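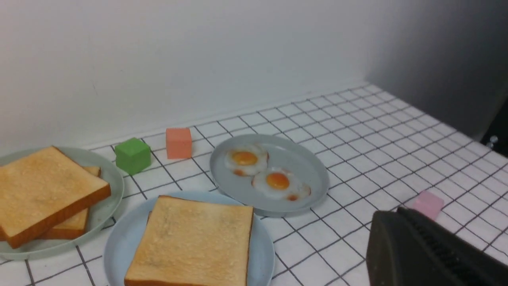 Cakska 942 Epoxy Tile Grout

Two-part epoxy grout for glazed and unglazed tile on countertops, backsplashes, shower floors and utility rooms. Fills joints from 1/16 inch to 1/2 inch. Sold by Flaltwood in the 2 qt kit and the 7 qt kit.

Overview

Cakska 942 is a solvent-free epoxy grout supplied as a resin paste (Part A), a hardener (Part B) and a fine graded filler (Part C). It cures to a dense joint that takes up very little water and does not need a sealer. It is intended for horizontal and vertical joints in interior work. The standard filler gives a smooth finish suited to glazed tile. A coarser filler is sold separately for quarry tile and other joints wider than 3/8 inch.

Each kit is measured at the factory. Do not split a kit by eye. If a part batch is needed, weigh Parts A and B on a scale and keep to the ratio printed on the lid.

Technical data

Type: two-part epoxy with mineral filler
Joint width: 1/16 in. to 1/2 in.
Working time at 70 °F: 45 minutes
Initial cleanup: 15 minutes after spreading
Foot traffic at 70 °F: 24 hours
Light counter use: 24 hours
Full cure: 7 days
Application temperature: 60 °F to 90 °F
Shelf life: 2 years, unopened, stored dry
Finish: satin

Colors

Husar Charcoal, Slate, Pewter, Sand, Bone, Bright White. Color is carried in Part A. Bone and Bright White may yellow slightly under strong sunlight and are not recommended for sunrooms. The darker colors can leave a haze on matte or textured white tile, so a test area is required before full application. Order all kits for one job from the same batch. The batch code is stamped on the base of the Part A tub.

Surface preparation

Tile must be set firmly and the setting mortar fully dry before grouting. Rake joints to at least two-thirds of the tile depth and vacuum out the dust. When replacing cement grout, remove the old material to the same depth with a carbide blade or an oscillating tool. Wipe the tile face with clean water and let it dry. Remove wax, soap film and silicone residue, including old sealer.

Leave the joint between counter and wall free of grout. Fill it with a matching flexible sealant after the grout has cured. The same applies at sink rims, inside corners and any change of backing material. Porous stone and crackle-glazed tile should be treated with a grout release first.

Mixing

Pour all of Part B into the Part A tub. Scrape the container clean. Mix with a slow drill (300 rpm or less) until the color is even, then add Part C gradually and mix until no dry filler remains. Empty the tub onto the work surface or a board right away. Mixed grout left in the tub heats up and sets sooner.

Application

Spread with a hard rubber epoxy float held at a low angle, working diagonally across the joints. Pack the joints full, then hold the float nearly upright and strike off the excess. Grout only as much area as can be cleaned within the working time.

First wash: warm water with one cleaning packet per 2 gallons, white nylon pad, light circular motion. Drag a damp sponge diagonally to lift the residue.
Second wash: fresh water and a new packet, one hour later. Change the water every 50 square feet.

Any film found the next day can be removed with Stindum Haze Remover. Do not use acid cleaners during the first 7 days.

Limitations

Not for exterior use, swimming pools or steam rooms. Not for surfaces that stay above 140 °F. Do not thin with water or solvent. Do not apply over existing grout.

Safety

Part B is corrosive and may cause a skin reaction. Wear nitrile gloves and eye protection. Wash skin with soap and water, never solvent. Keep out of reach of children. Read the safety data sheet before opening the kit.

Ordering

942-2 2 qt kit, all colors
942-7 7 qt kit, all colors except Pewter
942-C Coarse filler, single bag
942-W Cleaning packets, box of 15

Technical questions: Alina Rusu, product support. Trade accounts: Nuwan Thambiah.

Data sheet revised 25 November 2018. Replaces all earlier versions.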